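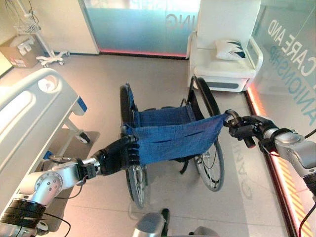 By Şimşekoğlu

Chapter 4
Storing Electricity from Wind and Sun

Before you start this chapter, you should know the difference between power and energy, which was explained in Chapter 2. If you are still not sure, please go back and read it again. Many mistakes in this field come from mixing the two.

4.1 The problem of the evening

A solar farm gives its largest output near noon. People who live in cities use the most electricity after they come home, when they cook, wash and turn on the lights. Between these two moments there are several hours, and the grid must be in balance during every second of them. The old answer was to burn more gas in the evening. In this chapter we study the other answer, in which the energy of noon is kept and given back later.

We will follow one small region through the whole chapter. It is called Prusine. It has a wind park on the hills at Flernow, a solar farm in the valley, and one town with 2,893 connected homes. The local network company is Ovia. The region is joined to the national grid by a single line, and this line is weak. In August, when the sun is strong and the town is half empty, the line cannot carry all the electricity which the solar farm could produce. Ovia then has to ask the farm to reduce its output. This is called curtailment.

In one year the solar farm at Prusine was curtailed for 959 hours. The panels were in good order during these hours and the sky was mostly clear. The energy was simply not taken. The owner of the farm was paid a part of the lost income, and this payment was added to the bills of the customers.

4.2 What a storage plant must do

A storage plant has two ratings, and both must be given. The first is its power, in megawatts, and it tells us how fast the plant can take or give energy. The second is its capacity, in megawatt-hours, and it tells us how much energy the plant can hold. If we divide the capacity by the power, we get the duration. A plant that can run at full power for 4 hours is called a four-hour plant.

Newspapers often give only the first number. A reader then cannot know if the plant will help for a few minutes or for the whole evening.

No plant returns all the energy it receives. A part is lost as heat in the batteries, in the converters and in the transformers. The share that comes back is the round-trip efficiency. We will calculate it in Section 4.5, with the losses of each component taken one after another.

4.3 The choice at Prusine

Ovia compared two proposals. The first was a battery next to the solar farm. The second was a pumped hydro plant near Flernow, with an upper lake lying 145 meters above the lower one. The battery could be built faster and needed little land. The hydro plant would have a longer life, but its permit would take years, and a new road had to be made through the forest.

Keep both proposals in mind while you read. In Section 4.7 you will be asked to compare their cost for each megawatt-hour delivered, and the result depends strongly on how many times in a year the plant is filled and emptied.

Words used in this chapter

Curtailment: a reduction of output ordered by the network company.
Duration: capacity divided by power, in hours.
Head: the difference in height between two lakes.
Round-trip efficiency: energy given back divided by energy taken in.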